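### 4.2 Requests for interlocutory review

The second group of files concerns parties who asked an appellate court to look at a pretrial ruling before the trial was finished. From the 483 criminal files of the Preltville registry, we kept 291 in which at least one such request was made in writing. Files with only an oral request were left out, as the clerks did not record them in the same way.

In most of the files the trial judge had first to certify the question. We coded each order as granted, refused or withdrawn, and we noted if the proceedings were paused in the meantime. Two coders read every order separately. They disagreed in 12 files, mostly where a refusal was combined with a permission to file again later - these were discussed and coded as refused.

Following Egger, we treat a pause as "complete" only when no hearing date stayed on the calendar. This definition is more strict than the one used in the Cornside study, where a moved date was already enough. The results of the two studies should therefore be compared with care.

Requests about the admission of earlier statements by the defendant were the most frequent type. They were also the type in which the written reasons of the judge were shortest, often a single paragraph.
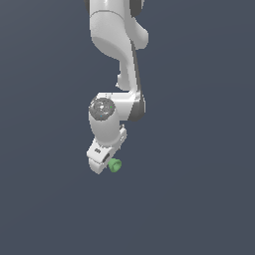

**Figure 2.** White robotic arm, computer rendering.

### 4.3 Time between request and order

For each file we measured the time from the filing of the request to the signed order. Where the Lindeck database and the paper docket gave different dates, we used the docket.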